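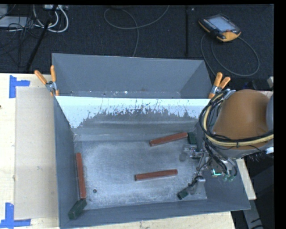
Bars and blocks in the gray bin, clamps on the back edge.

I keep reading that a metal bin will outlast you. Maybe. Look at the back slope on this one – the pale surface is worn to bare gray in a ragged line, and the floor is scratched across the middle. The bin behind it looks a lot better, and I'd still like to see it in September.

Evie Holroyd swears by a rubber mat. I tried one for 3 weeks and spent them fishing it out of a corner. The orange-handled clamps I have no complaints about, so far. Paint touch-up is next, and I don't expect much from it.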